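Kühlschrank abtauen, Dichtung prüfen, Verbrauch messen

Im November lag der Stromverbrauch unserer Wohnung spürbar über dem Vorjahreswert, ohne dass ein neues Gerät dazugekommen wäre. Verdächtig war zuerst der Durchlauferhitzer, dann der Kühlschrank. Ich habe ein Messgerät zwischen Stecker und Steckdose gesetzt und sieben Tage laufen lassen, bei unveränderter Nutzung.

Zur Methode: Momentanwerte in Watt sind bei Kompressorgeräten kaum brauchbar. Der Kompressor taktet, im Stillstand liegt die Leistung nahe null, beim Anlaufen gibt es kurze Spitzen. Aussagekräftig ist nur die aufsummierte Energie über mehrere Tage, am besten bei halbwegs konstanter Raumtemperatur. Wer an einem Tag den Wocheneinkauf einräumt und am nächsten verreist, misst zwei verschiedene Dinge.

Notiert habe ich außerdem die Laufzeiten. Der Kompressor lief im Mittel 17 Stunden am Tag. Für ein Gerät dieser Größe ist das zu viel, auch wenn die Hersteller dazu selten Angaben machen. In Frage kamen drei Ursachen: Reif am Verdampfer, schlechte Wärmeabfuhr an der Rückseite, undichte Tür.

Die Türdichtung prüft man mit einem Streifen Papier. Einklemmen, Tür schließen, ziehen. Lässt sich der Streifen ohne Widerstand herausziehen, liegt die Dichtung an dieser Stelle nicht an. Das Ganze rundum im Abstand einer Handbreit, auch auf der Scharnierseite, die gern vergessen wird. Bei zweitürigen Geräten jede Tür für sich.

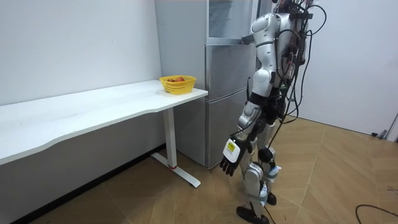
An der oberen Kühlschranktür.

Eine Dichtung, die nur verformt ist, lässt sich oft retten. Mit lauwarmem Wasser und etwas Spülmittel reinigen, trocknen, dann mit dem Föhn auf niedriger Stufe erwärmen und in Form drücken. Risse sind ein anderer Fall, da hilft nur Ersatz. Emiliano Segura hat mir geraten, die neue Dichtung vor dem Einbau über Nacht flach auszulegen, damit sich die Knicke vom Versand setzen. Bei meiner war unten an der Scharnierseite eine Stelle von der Länge eines Fingers verzogen. Nach zwei Durchgängen mit dem Föhn hielt das Papier.

Die Rückseite war der unangenehmere Teil. Im Verflüssigergitter saß Staub in einer geschlossenen Schicht. Stecker ziehen, Gerät vorrücken, mit weicher Bürste und Staubsauger von oben nach unten arbeiten. Die Rohre nicht verbiegen. Beim Zurückschieben auf den Wandabstand aus der Anleitung achten — bei mir waren es vorher nur wenige Zentimeter, und oben stand ein Tablett quer über dem Lüftungsspalt.

Danach abtauen. Schüssel mit heißem Wasser ins Gefrierfach, Tür zu, nach einer halben Stunde wechseln. Kein Messer und kein Schraubendreher, auch nicht vorsichtig. Gesamtdauer 90 Minuten, davon die meiste Zeit Warten. Den Ablauf für das Tauwasser habe ich mit einem Wattestäbchen freigemacht.

Die Vergleichsmessung lief wieder über sieben Tage. Die Laufzeit des Kompressors ist deutlich gesunken, hochgerechnet spart das über 141 kWh im Jahr. Welchen Anteil Dichtung, Staub und Eis jeweils haben, lässt sich daraus nicht ableiten, ich habe alles am selben Nachmittag erledigt. Wer es genauer wissen will, muss nach jedem Schritt eine eigene Messwoche einlegen. Dazu fehlte mir die Geduld.

Offen ist noch die Temperatur im Kühlteil. Das Thermometer im Wasserglas, mittleres Fach, über Nacht, zeigt 5 Grad, der Regler steht auf 3. Ich probiere als Nächstes Stufe 2 und trage den Wert hier nach. Der Durchlauferhitzer bekommt einen eigenen Eintrag, sobald ich weiß, wie ich ihn ohne Eingriff in die Festinstallation messen kann.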